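1/ Heute kommt die Ecke um den Schreibtisch dran. Im März hatte ich mir das vorgenommen, seitdem schiebe ich es auf.

2/ Zuerst die Papiere auf dem Drucker. Alte Rechnungen, Garantiescheine, ein Brief von Ruth. Alles bis auf den Brief kann weg oder in den Ordner.

3/ Die Schubladen bleiben, wie sie sind. Die hat Emanuel im Winter sortiert, etwa 10 Kabel ohne Gerät inklusive.

4/ Schwieriger ist der Platz unter dem Tisch. Kartons, Korb, Plüschtier, Tüte. Für die Beine bleibt da nichts. 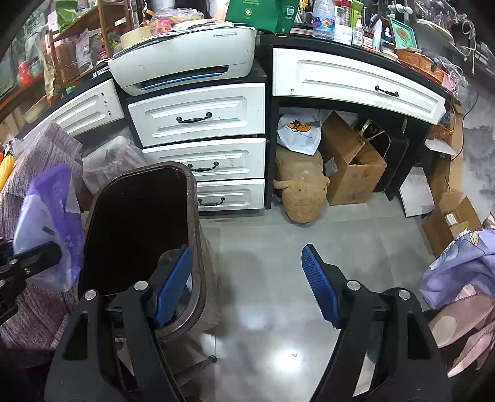
5/ Die Kartons falte ich zusammen und bringe sie runter. Das Plüschtier bekommt Tincuța zurück, der Korb darf bleiben.

6/ Papierkorb leere ich zum Schluss. Um 7 muss ich los.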